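Fornholm Redau small drawer tray: three months with a mixed jewellery collection

Filed under: Storage, Small parts

The Redau is the smallest open tray in the Fornholm drawer range. It is sold as a general-purpose tray for desks and dressers, and the label mentions stationery, cosmetics and hair ties before it gets to jewellery. I bought it at full price from Leung Homewares in Tendumport, in salmon pink, the only colour left on the shelf. The same tray is listed in grey and white.

Specification

Material: moulded plastic, single colour
Shape: rectangular, open top, no lid
Internal width: 134 mm on the short side, measured at the floor
Dividers: none supplied, no slots to take any
Lining: none
Fittings: small white tab at the edge

There is no load rating on the packaging. For jewellery that is of no consequence.

What it replaced

The collection had been living in 4 zip bags and a biscuit tin. Chains went in one bag, beads and pearls in another, brooches and pendants in the third, and the last held whatever had been worn most recently. The tin held the bags. The system kept dust out and kept pairs together, but getting one item meant opening most of it, and things taken out in a hurry tended not to go back.

The aim was a single open container that could sit in the top dresser drawer and be lifted out whole. I wanted to be able to see everything in it without unstacking anything.

Loading

I laid everything out on a cloth first and grouped it by how badly it tangles. Chains are the worst, followed by thin cord, then strung beads. Brooches and pendants do not tangle with each other but will catch a chain if one is underneath. Rings do not tangle with anything and are easily lost under everything.
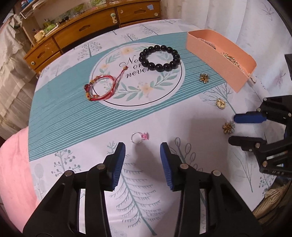

Chains in the tray; beads, cord, brooches and ring out on the cloth.

Fine gold chain is the hardest load for a tray of this type. With no dividers and a smooth floor, a chain put in at one end stays at that end only as long as the tray is level. Lift it by one side and the whole lot slides. I started with the chains gathered at one end, and by the end of the first week they had spread along most of the floor and knotted with each other. None were damaged, but separating them took a pin and a good lamp.

The black bead bracelet behaves far better. Large round beads on a ring hold their shape, and it can be set down anywhere. It takes up a good deal of floor for one item, so I moved it to a corner. The red string bracelet is the opposite case. It packs down to almost nothing, but the cord is thin and the charms on it find the nearest chain. It now has its own small dish.

The flower brooches sit flat and do not roll. Their petals are pointed, and I expected them to mark the plastic. After three months there are faint lines on the floor of the tray where they have been dragged, visible under a lamp at a low angle and not otherwise.

Walls and floor

The walls are high enough to stop a ring from hopping out when the drawer is pushed shut. They are also high enough to put the contents in shadow in a deep drawer. In a shallow drawer, or out on a flat surface, the interior is easy to see. Salmon pink is a reasonable background for gold and for black beads. It is a poor one for a pink stone, and anyone with rose-coloured pieces should hold out for the grey.

The floor is flat and hard. Dropping a ring onto it makes a sharp noise, and pearls should not be stored directly on it with metal pieces around them. I cut a piece of felt to fit. It took a few minutes, cost next to nothing, and fixed both the noise and most of the sliding. A tray at this price could reasonably come with a liner.

The inside corners are slightly rounded, so dust and broken bits of cord come out with a fingertip. Washing is simple: empty it, warm water, a drop of dish soap, towel dry. I have done this once a month with no change in colour.

The raised lip at one end is useful for getting hold of the tray in a tight drawer. I use it more than the white tab, which is small and gives the finger little to pull against.

Capacity

I would describe it as a tray for the pieces worn in an ordinary month. With the chains, the brooches, the pendants and the ring in it, there was room left over. Adding the pearl necklace and the pearl bracelet used up that room, and adding a watch made it untidy. A watch with a soft looped band will not lie flat, and it leans on whatever is beside it.

The better arrangement for a full collection is a pair of trays side by side, one for chains and one for everything else. I have since bought the second. They sit flush along the long side without a gap, and the drawer can be opened at normal speed without either one shifting.

Emptying and sorting

Every few weeks I take everything out and put it back in order. An open tray makes this quick. There are no small compartments to pick through, and the contents can be lifted or tipped gently onto a soft surface. A patterned cloth is fine for larger pieces, but small rings are easier to find on plain fabric.

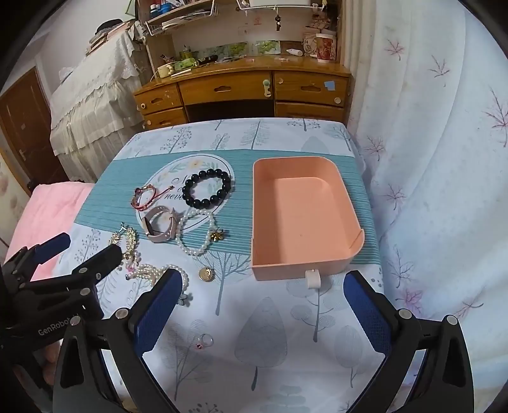

One reader wrote in after the first version of this review to say that tipping is a bad habit with pearls, and that hers go back in a cloth pouch before anything else is touched. She also asked whether the tray could take an aftermarket divider. It can, provided the divider is cut to length and held by friction. I tried a strip of stiff card covered in felt and it stayed put. A glued divider would be stronger, but I have not tested any adhesive on this plastic. Her point about pearls is accepted, and mine now have a pouch.

Compared with a divided box

The usual alternative is a lidded box with fixed compartments. It keeps chains apart, which the Redau does not. It also takes more drawer height, and the compartments are rarely the right size for a bead bracelet or a longer necklace. If most of the collection is fine chain, buy the divided box. If it is mostly brooches, pendants, beaded pieces and rings, the open tray is quicker to use.

Rating

Build: good, no flex, no sharp edges
Ease of cleaning: very good
Chain storage as supplied: poor
Chain storage with felt and a divider: acceptable
Value: good, allowing for the cost of a liner

Fornholm lists a lid for the larger trays in the range. There is none for the Redau at the time of writing.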